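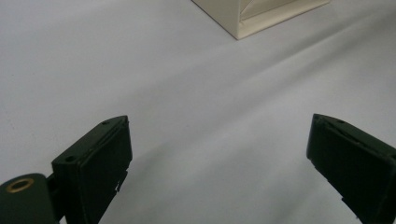
**Replacement finger pads for the Bernora hand-held gripper**

Posted by Ghazal Tehrani, Thursday, May 19, 2022

Our department is considering the Bernora hand-held gripper kit for recording pick-and-place work with light cartons on cloth-covered tables. The quotation from Kiltton lists the kit with two fingers, one set of pads and a service plan priced at 346 per year. We would welcome advice from current users on two matters. First, do the flat pads hold a paperboard box by its corners without crushing it? Second, is the service plan necessary, or may the pads be replaced in-house? Purchasing requires a written justification for any recurring charge.

**Abbas Rahimi**

We have used two of these kits since September. With light cartons, the pads grip well on flat faces and poorly on corners. We instruct operators to approach with the fingers wide open and turn the wrist until each pad is parallel to a side of the box. Crushing has occurred only when the operator squeezed to the full stop.

A pale cloth that is not pulled tight can bunch up ahead of the fingertips – we clip ours to the table edge at the back.

As to the service plan, we declined it. Pads are sold in packs of 5 and the change can be done at a desk. Please confirm the finger version before ordering, as pads for the earlier fingers do not fit. The plan does include an annual alignment check, and a site with many operators may find that worthwhile. Our own log shows 187 sessions on the first set of pads.

**Burnesari Lab Stores**

Kiltton quoted us a lower rate for the plan when we asked for it without shipping. It may be useful to request this in writing.

**taheri_m**

Corners are fine if you go slow. We did 100 boxes in one afternoon and dented one. Can't comment on the plan, our school paid for it.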